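4.2 Comparaison des garnitures de mors sur textiles à poil long

Les essais décrits dans cette section portent sur la prise de textiles souples avec des pinces tenues à la main. Nous avons comparé deux garnitures striées, désignées par B (bleue) et N (gris-noir), en gardant la même tringlerie et la même consigne donnée aux opérateurs. Les prises ont été effectuées dans un logement meublé du site de Wirnholm, sur le canapé et sur la table du séjour (figure 6).

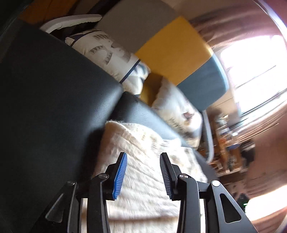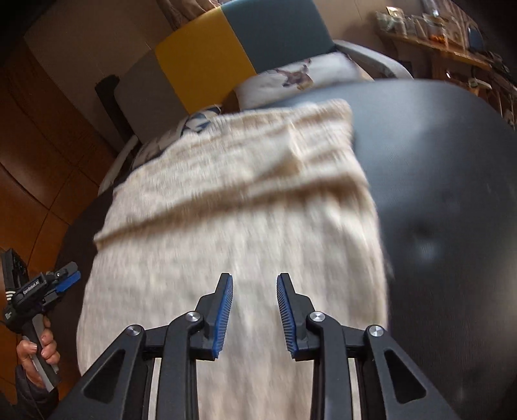

Figure 6. Pince à main ouverte au-dessus d'un textile clair. En haut : mors à garnitures dépareillées, bleue et gris-noir, sur le canapé. En bas : mors à deux garnitures bleues, au-dessus de la table sombre.

Trois montages ont été retenus : deux garnitures B (BB), une garniture de chaque type (BN) et deux garnitures N (NN). Le montage mixte ne figurait pas dans le protocole initial. Il a été ajouté après les essais préliminaires, au cours desquels Hiwot Shiferaw avait observé que le textile glissait presque toujours du même côté lorsque les deux mors n'étaient pas usés de la même façon. Nous avons voulu savoir si une dissymétrie voulue produisait le même effet qu'une dissymétrie d'usure.

Chaque opérateur devait saisir un pli, le soulever jusqu'à ce que le bord inférieur du textile quitte l'appui, puis le déposer à plat. La hauteur n'était pas imposée. Une prise est comptée comme réussie si le pli reste entre les mors jusqu'à la dépose volontaire. Les reprises au vol, où l'opérateur resserre les mors après un début de glissement, sont classées à part et ne sont pas comptées comme des réussites. Une série comprend 10 prises consécutives sans changement de garniture ; les garnitures étaient brossées entre deux séries, car les fibres arrachées se logent au fond des stries et modifient l'adhérence dès la série suivante.

Au total, 1 941 tentatives ont été enregistrées. Nous avons écarté celles pour lesquelles l'ouverture des mors n'avait pas été correctement relevée, ainsi que celles où l'étiquette posée par les deux annotatrices divergeait encore après relecture. Il reste 1 742 tentatives exploitables. Les rejets se répartissent de manière comparable entre les trois montages, mais ils sont plus fréquents sur le canapé que sur la table. Les mouvements de poignet y sont plus amples et l'image fournie par la caméra de la pince est plus souvent floue au moment de la fermeture.

Sur la table, BB et BN donnent des résultats proches. L'appui est rigide, l'opérateur peut presser légèrement le textile avant de refermer, et le pli se forme entre les mors sans difficulté. NN est en retrait : la garniture N accroche bien le poil en surface mais retient mal la trame, de sorte que le pli file lorsque le poids du textile se reporte sur la prise. Ce comportement est net quand le pli saisi est peu épais. Il disparaît presque entièrement si l'opérateur vise un pli déjà formé.

Sur le canapé, l'écart se creuse. L'assise s'enfonce sous la pression des mors et le textile la suit, ce qui retarde la formation du pli. BB reste le montage le plus régulier. Avec BN, les glissements se produisent en majorité du côté de la garniture N, comme lors des essais préliminaires, et la prise pivote avant de céder. Cette rotation est visible dans les enregistrements plusieurs images avant la perte du pli et pourrait servir de signal précoce pour un contrôleur. Nous ne l'avons pas exploitée dans ce travail.

Un sous-ensemble de 400 tentatives a été rejoué sur le bras Joltgate, équipé d'une pince de même géométrie et piloté par le contrôleur Visser en position. L'ordre des trois montages est conservé. Les échecs changent toutefois de nature : le bras ne resserre pas les mors en cours de levée, et les essais qui auraient donné lieu à une reprise au vol deviennent des pertes complètes. Annatjie Hendricks a repris une partie de ces essais en ajoutant une consigne d'effort à la fermeture. Le gain est sensible pour NN, faible pour BB. Avec une consigne trop élevée, les pointes des mors s'écartent légèrement et la surface de contact utile se réduit à la partie basse des garnitures.

Deux limites doivent être signalées. L'usure des garnitures n'a été suivie que visuellement, sans mesure de la profondeur des stries. Par ailleurs, les opérateurs voyaient la couleur des garnitures et savaient donc quel montage ils utilisaient ; il est possible qu'ils aient fermé plus prudemment avec NN une fois ses défauts connus. Les essais rejoués sur le bras ne sont pas exposés à ce biais au moment de la fermeture, mais ils en héritent par les trajectoires d'approche.

Pour la suite des expériences, nous conservons le montage BB sur toutes les pinces, y compris pour le jeu de données Hirnbridge présenté en section 5. Le montage BN est maintenu sur une seule pince, réservée à l'étude de la rotation avant glissement.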